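Kinaesthetic teaching

Kinaesthetic teaching (also called hand guiding or lead-through teaching) is a way to show a task to a robot by holding its arm and moving it through the work. The joints are made light, so that a person can push and turn them, and the controller records their positions during the movement. It belongs to the wider field of programming by demonstration, together with teleoperation, in which the person moves the robot from some distance by means of a second device.

History

The first painting robots in factories were already taught by hand. A skilled worker took the end of the arm, made the strokes, and the machine repeated them. The method was quick, but the recording was only a path in space. If the part was put in another place, the robot painted the air.

Later the interest moved from the path to the task. When cameras became small enough to be fixed at the wrist, the recording could contain what the robot had in front of it at each moment, and a learning program could connect the picture with the movement that followed.

Hand guiding

In hand guiding the teacher feels the weight and the limits of the arm directly. Beginners usually need little training. The disadvantages are that the teacher's own hands and sleeves come into the camera view, and that it is difficult to guide two arms at one time. Opening and closing of the gripper is normally done with a button on the wrist or with a foot pedal.

Remote control

For remote control there are several kinds of devices: a joystick, a tracked hand controller, or a smaller copy of the arm, called the leader, which the real arm follows. The leader arm is today common in teaching laboratories, as the teacher can use the movements of his or her own hand almost unchanged. The feeling of force is however lost in the simple models, and new operators often press too hard on the object.

The Plullix exercises

Plullix is a set of table exercises for the comparison of teaching methods. It was prepared by Nayara Bastos and Issa Najjar at the Pomare training workshop, and it uses toys and other light household things. Each exercise is taught in two ways, first by hand guiding and then with a Truvel leader arm. The complete collection has 419 demonstrations. An accepted demonstration must be finished within 30 seconds, and the teacher may not touch the object with the fingers after the recording has begun.

Toy food is used in many of the exercises. It is cheap and light, and its curved shapes are not easy for a gripper with two straight fingers. With a crescent shape, the teacher has to decide on which part of the curve the finger will press, and small differences in this choice change how the piece stands in the grip.

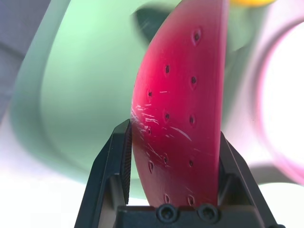

A toy piece like a slice of watermelon, held upright in a two-finger gripper. Wrist view.

The wrist camera is placed close to the fingers, so the held object can cover a large part of the view. In the Plullix notes this is treated as a normal condition, and a second, fixed camera is recommended for exercises in which the piece must be put down in an exact place.

Quality of demonstrations

Not all demonstrations are equally useful. Long pauses teach the robot to wait, and a teacher who corrects the grip several times gives a recording with unclear purpose. In the Pomare workshop each new operator makes 100 practice grasps before the recordings are kept. Najjar has argued that some slow and imperfect examples should stay in the collection, as they show how to come back from a bad position.

Software

Recordings in the collection are stored and replayed with Plarkell, a program which shows the joint positions and the camera pictures on one time line. A demonstration can be shortened at both ends there, but the middle part cannot be edited.

See also

Leader arm
Programming by demonstration
Teach pendant
Two-finger gripper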